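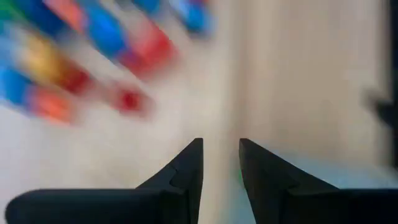 Startseite Tagebuch Konzerte Plattenkiste Gästebuch Kontakt

21. Dezember 2019

Gestern also endlich das Konzert in der alten Stadthalle von Drondthorpe, auf das ich mich seit September gefreut habe wie ein Kind (die Karten hingen die ganze Zeit am Kühlschrank, direkt neben dem Müllkalender). Tahira hat mich mit dem Auto abgeholt, und wir haben unterwegs natürlich die ganzen alten Lieder gesungen, sie die Oberstimme, ich irgendwas darunter.

Die Mestas sind ja nur noch zu viert, und vom ursprünglichen Quartett ist allein der alte Clegg übrig, der Bass. Aber was für einer! Beim ersten tiefen Ton ging ein richtiges Raunen durch die Reihen. Fast 100 Leute standen nachher noch für Autogramme an, und ich mittendrin mit meiner zerkratzten Single von damals — er hat sie lange umgedreht und angeschaut und dann ganz klein auf das Etikett geschrieben, damit man den Titel noch lesen kann. Das fand ich so lieb.

Die zweite Hälfte war mir ein bisschen zu weihnachtlich, muss ich sagen, und der Saxophonist hat es mit den Soli arg gut gemeint. Dafür kam als Zugabe das langsame Stück, zu dem Georg und ich damals getanzt haben, und da musste ich dann doch ins Taschentuch.

Danach noch ins Toretti auf eine heiße Schokolade, es war schon nach elf und die Stühle standen halb auf den Tischen, aber wir durften bleiben. Heute bin ich müde und heiser und habe die Platte schon zweimal gehört. Tahiras Schal liegt noch bei mir, den bringe ich ihr morgen vorbei.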